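Gandetti publica sus normas para celdas de dos brazos y pide comentarios hasta mayo 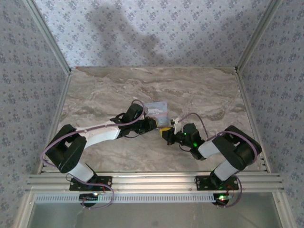
Demasiado tarde llega, escribe un lector desde Dundia, que lleva tiempo pidiendo lo mismo en su planta: que alguien ponga por escrito quién puede meter la mano en la celda y cuándo. Según él, el papel está bien, pero sin inspecciones se queda en el cajón.

El documento de Gandetti, 13 páginas, se puede descargar desde esta mañana. Se dirige a talleres y laboratorios pequeños que trabajan con brazos ligeros de sobremesa, montados en pareja. No es obligatorio. La empresa lo llama guía de buenas prácticas y quiere que sirva de base para una norma común con Avow y Oral, que ya han mandado observaciones al primer borrador.

Lo principal: tres estados para la celda - libre, en pausa, en marcha - y un cartel visible con el estado en cada turno. En pausa no se toca nada. Para cambiar una pieza, recolocar un objeto o apretar un tornillo hay que pasar a libre, con la corriente de los motores cortada. Parece de cajón pero es el punto que más discusión ha traído, porque en muchos sitios se trabaja con la pausa y ya está.

Otro apartado va sobre cables. Sujetos a lo largo del brazo, con holgura suficiente para el giro completo y revisados al empezar el turno. Las luces de la máquina no valen como único aviso, dice el texto, hay que comprobar el estado en la pantalla de control.

Sobre el paso de objetos de una pinza a otra, la guía pide velocidad reducida en los últimos centimetros y que la primera pinza no suelte hasta que la segunda confirme agarre. Objetos pequeños y bolsas de plástico, prueba aparte: resbalan, se doblan, y el sensor de fuerza no siempre se entera. Cada caída se apunta. También las que no rompen nada.

Avow no está de acuerdo en todo. Considera excesivo guardar 400 horas de registro por celda y propone dejarlo en manos de cada taller. Oral va por el otro lado, quiere más registro y una revisión externa al año. Gandetti contesta que las dos propuestas se estudiaran cuando cierre el plazo.

El coste, pues depende. Adaptar una celda ya montada sale por 900 euros según el cálculo incluido en el anexo, sin contar horas de formación. En Dundia, donde varios talleres comparten equipos, piden que se admita una sola formación para todos y no una por empresa.

Los comentarios se envian por formulario, con el número de apartado. La versión definitiva no tiene fecha todavía.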